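Cludora Community Help
Teaching by demonstration > Soft items

Wrist view goes all cloth during hand-guided demos. Keep or redo?

Posted by Erside, Monday

I'm recording demos for a cloth-into-bin task, moving the arm by hand. The bin is clear plastic and sits on a wooden table. I have 34 demos so far and the overhead view looks fine in all of them. The wrist view is my problem. When I bring the cloth up to the bin, it fills most of the picture and I lose nearly everything else. The trained policy gets to the bin and then hesitates, or lets go too early.

Should I throw these demos out? I'd rather not, it took most of an afternoon. Would remote control be any better than guiding by hand?

3 replies

Coetzee

Don't throw them out yet. With soft items the wrist view is going to be covered for part of every demo, and it will be covered when the policy runs too, so the policy needs to have seen it. What matters is whether there is still something in the view that tells it where the bin is.

One of mine from a similar task:
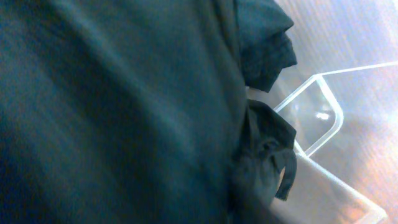 What to check before you delete anything

Dark teal cloth takes up the whole left side there, but the corner of the rim still shows as a bright line on the right, with a strap hanging in front of the side wall. I would keep a demo like that. If the rim is gone from the wrist view for the whole approach, redo it.

Then look at how you move. Most people guiding by hand slow down or stop near the bin to think about where to let go, and the policy copies the stop. Trim those pauses, or practice the move a few times before you record. Keep your release height the same as well. I changed mine partway through a set once and the policy picked something in between – too high for one and too low for the other.

Clear plastic doesn't help. The edge depends on where the light is, so if you record with a window on one side and run the robot in the evening, the bright line can move or go away. I'd record some of the set under the light you plan to run with.

On remote control: it keeps your hands and sleeves out of the overhead view, which is worth having. It won't uncover the wrist camera. You also lose the feel of the cloth catching on the rim, so expect your first 4 or so tries to be clumsy.

Fultham

put colored tape on the rim. fixed it for me

Erside

Went through the set tonight. The rim is missing for the whole approach in three of them, so I'm redoing those. The pauses are in nearly all of them – I was stopping right above the bin every time. Will trim, retrain and leave the tape for later, as the bin has to stay plain for what we want it for.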